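In defence of the cluttered worktop

My sister-in-law came round in April and the first thing she said, before hello, was that I could get 200 pounds' worth of storage in here and never have to look at a toaster again. She meant it kindly. She'd just had her own kitchen done by Trandden, and everything in it now lives behind a door you have to push in a particular spot to open.

I've thought about that kitchen a lot. It's lovely, it really is, but I stood in it for ages trying to find a teaspoon and ended up stirring my tea with a fork. You can't borrow a kitchen like that. You have to be shown round it first.

Mine you can just use. The oil is where you'd reach for oil. There's a Biketti tin with no lid that holds every clip, peg and bit of string in the house, and if it went in a drawer I'd buy more string by the end of the month - I know I would, I've done it.
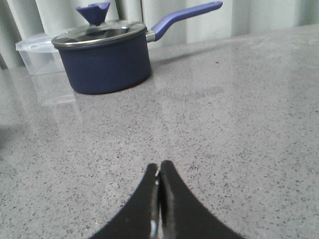
People talk about clear surfaces as if they were a kind of good behaviour, like flossing. I blame the magazines a bit, and the estate agents a lot, because a bare worktop sells a house and so we've all started living as though a buyer might turn up any minute. But I'm not selling! I want to come in with the shopping and see things standing about towards the back of the countertop, ready to be picked up, and I don't feel judged by them at all. My gran had a tiny kitchen and fed 13 of us at a time out of it, and I never once saw the back of her bread bin.

My friend Hacer Akyol disagrees, and she's the better cook, so make of that what you like. She says she can't think until everything's put away. Fair enough. She also rings me to ask whether I've seen her good peeler, and I've pointed out that mine is next to the kettle, where it's been for years.

So no, I won't be getting the push-to-open doors. I might wipe behind the toaster, though.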